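What Is a Process?

A process is a set of steps that gets a job done. You follow processes every day. Brushing your teeth is one. So is checking out a library book, and so is getting a whole class lined up for lunch.

Companies have processes too, and big companies have hundreds of them. When people at a company study those steps, write them down and try to make them work better, they call it business process management. That is a long name for something you may have done at home already.

A bicycle bell from start to finish

Let's look at a small company called Arnby. It makes bicycle bells in the town of Proltetthorpe. A bike shop sends in an order for 151 bells. What has to happen next?

First, someone at Arnby reads the order. Then someone checks the shelves to see if there are enough bells. If there are, they go in a box and the box goes on a truck. If there are not, the workshop has to make more.

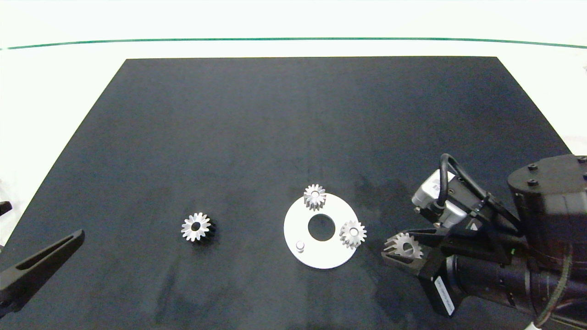 Each of those steps is called a task. The thing that gets everything going, the order from the bike shop, is called the start event. When the box has been delivered and paid for, the process has reached its end event.

In between there was a question: are there enough bells? A place where the process can go one way or another is called a gateway. Think of a fork in a path. You can't walk down both sides, so you need a rule that tells you which side to take.

Drawing the process

Words are fine for a short process. For a long one, a drawing is easier to follow. People who do this work use the same shapes everywhere, so that a person in another country can read the drawing.

A circle with a thin line is a start event.
A circle with a thick line is an end event.
A box with rounded corners is a task.
A diamond is a gateway.
An arrow shows what comes next.

A drawing like this is called a process model. It can be made with a pencil or on a computer. 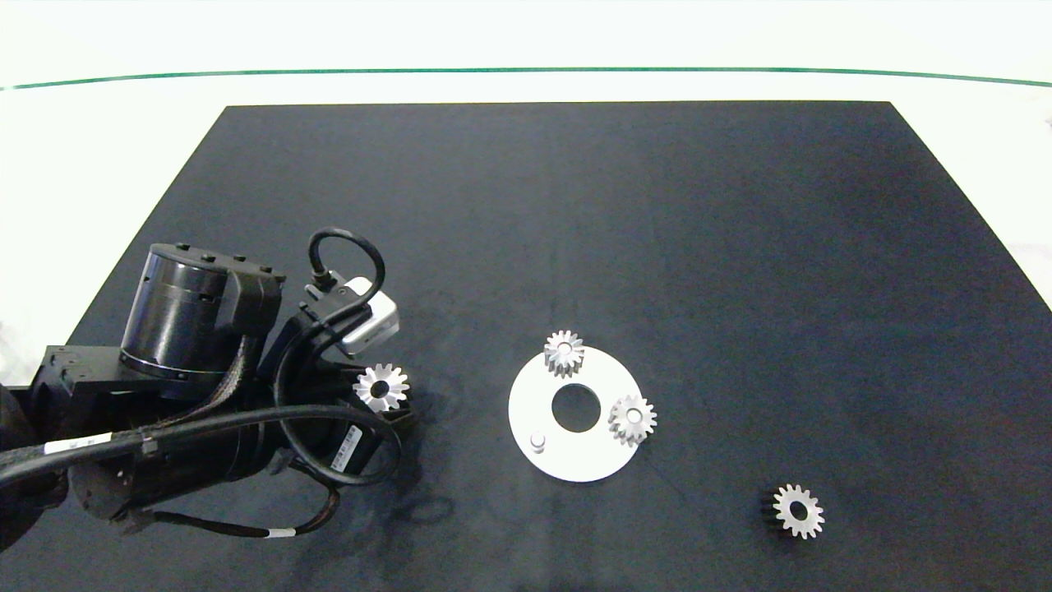
Who does what?

Most processes need more than one person. In a process model, each person or team gets a lane, like the lanes in a swimming pool. All the tasks for the office go in the office lane. All the tasks for the workshop go in the workshop lane. When an arrow crosses from one lane to another, the work is being handed over.

Handovers are a good place to look for trouble. At Arnby, orders used to sit in a tray in the office for 3 days before the workshop heard about them. Now the office sends them over the same morning.

Making a process better

The Khosravi bakery had a different problem. Every birthday cake order was written down twice, once in a notebook and once on a card. Sometimes the two did not match, and a cake came out with the wrong name on it. The bakery drew its process, which had 7 tasks. The notebook was not needed for any of the others, so it was dropped. That left 6 tasks and one place to look for the name.

The Pakach toy library did the opposite and added a task. Before a game goes back on the shelf, the pieces are checked against the list in the lid. It takes longer, but the next family gets a complete game.

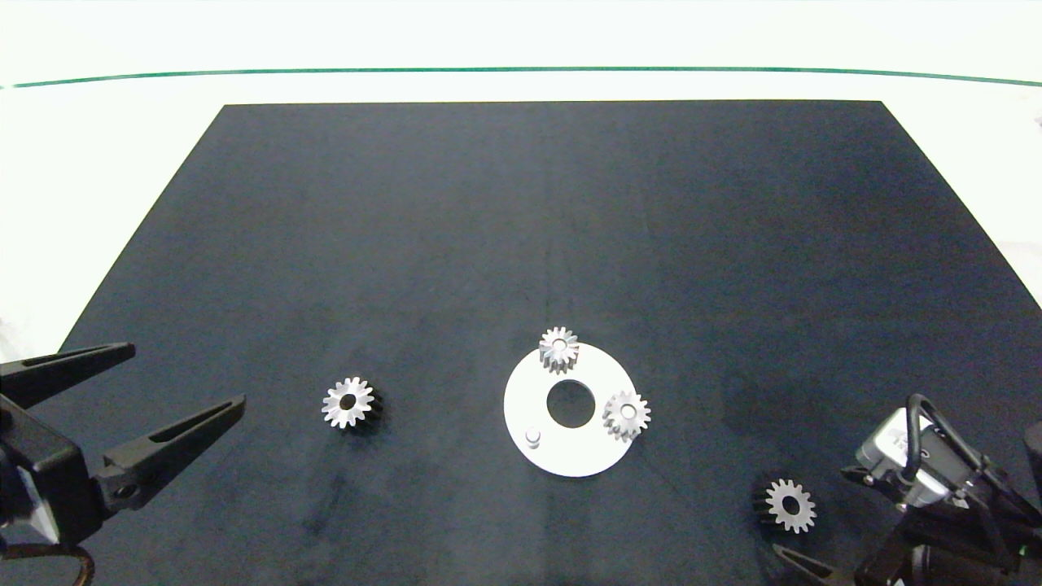
Try it yourself

Pick something you do often, such as making a sandwich or feeding a pet. You need paper and 2 colors of pencil.

1. Write down what starts the process.
2. Write each task on its own line, in order.
3. Look for questions. Is there any bread left? Put a diamond there.
4. Draw the shapes and join them with arrows.
5. Use the second color for tasks that another person does.
6. Give the drawing to a friend and ask them to follow it exactly.

If your friend gets stuck, a step is probably missing. Add it and try again.

Words to know

Process: steps that get a job done
Task: one piece of work in a process
Event: something that happens, such as an order arriving
Gateway: a place where the process can split
Lane: the part of the drawing that belongs to one person or team

Page last updated 06/12/2019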